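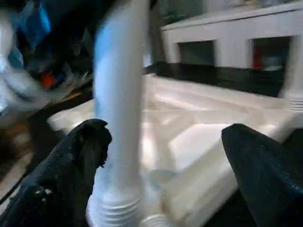

Findden Household Word List: Read Me First

Hello, and thank you for downloading the list! It holds 2631 everyday words and phrases for things people keep, fix and lose at home, gathered from letters and recipe cards that families in Jorkgate were kind enough to lend us. Mirjana Nikolaidis typed up most of the cards herself, over a long winter, and her spelling notes are still in the last column (please leave them in, they're half the charm).

What's in the folder

words.csv has one entry per line, with the word, its meaning, the decade if we know it, and a source number. sources.txt explains the numbers. The file called old_words.csv is the October version, which has 1190 entries and a few mistakes we were fond of — use it only if you need to match earlier work.

Things to know before you start

Kitchen words are heavily over-represented, and garden words are thin. Entries marked with a question mark are ones where Danang Harahap and I never did agree on the meaning, so treat those gently. There are 30 of them, nearly all to do with preserving fruit.

Using it

You're welcome to copy, print, sort or add to the list for anything you like, paid or unpaid. A mention of Findden would be lovely. Corrections go to Boris Dimitrov, who keeps the master copy.

Last updated 3 April 2018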